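The slow art of moving a small thing

By our education correspondent

At four in the afternoon the robotics club at Greenwood is arguing about paper. The paper in question is plain white, stacked in a steel tray, and sits where every member of the club can lean over and have an opinion about it. One faction says it should be taken away because it reflects the lights. The other says the parts have to be put down on something, and what would they suggest, a doily?

The club has 6 members, two robot arms and a place in the Wisetti Challenge, a schools' contest in which teams teach their machines to sort electrical scrap. Solenoids, circuit boards, harnesses, odd lengths of wire: all of it must be picked up from bins and put down somewhere else, without a human hand straying in to help. The club's entry is called Momstead. I asked where the name came from and was given three different answers, one of them rude.

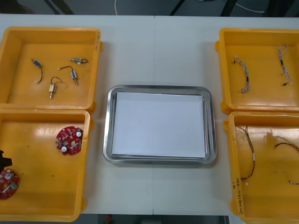
I had expected sparks, or at least some noise. What you mostly get at a robotics club is a group of teenagers staring at a yellow bin and breathing through their mouths. An arm creeps over the rim and hesitates like a guest at a buffet, and somebody whispers "go on" in the voice people use for nervous horses. Then it closes on thin air, and everyone writes something down.

The writing down is taken very seriously. The logbook stood at 1,213 attempts on the afternoon I visited, and I was allowed to read it as long as I didn't bend the spine. The early entries run to whole paragraphs, with theories. By the middle they have shrunk to "no". There is a page from February that says only "harness again" and, underneath in a different pen, "I hate harness".

Harnesses are the club's great enemy. A circuit board has the decency to stay the same shape while you think about it, and a solenoid has a solid body to get hold of, even if its wires do trail about. Twisted wire has no such manners. Pick it up in the middle and both ends go their own way, usually round something else. The best run the team has managed with mixed parts is 69 in a row, a figure I was told four times by four people, each of whom happened to have been at the controls.

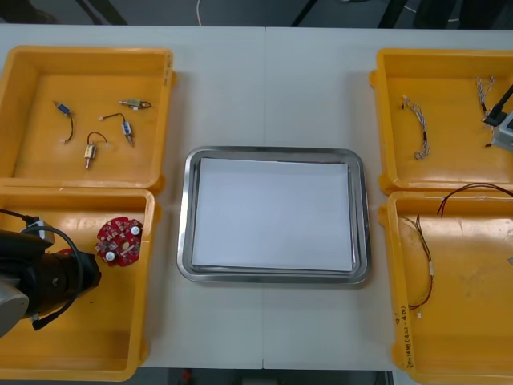 Money is the other subject. Vukar, a firm that mends lifts on the far side of town, gave the club about £1,000 and a crate of things it no longer wanted, and the club has been far more excited by the crate. The cash went on cables, a second-hand laptop and a set of shelves that arrived with the wrong screws. The shelves are still flat in their box. A club that can steer a gripper to within a hair's breadth of a solenoid has been beaten by a bookcase – I raised this and was asked whether I'd like to put it up myself.

The contest heats are a month off and the team has two jobs left. The first is to teach the left arm to stop when the right one is busy, a courtesy that seems to be as hard to instil in machines as it is in the members. The second is to write the presentation, which all six have agreed is somebody else's turn.

They let me have a go before I left. I chose a circuit board, on advice, and missed it twice. My attempts went into the logbook with the rest, marked "visitor".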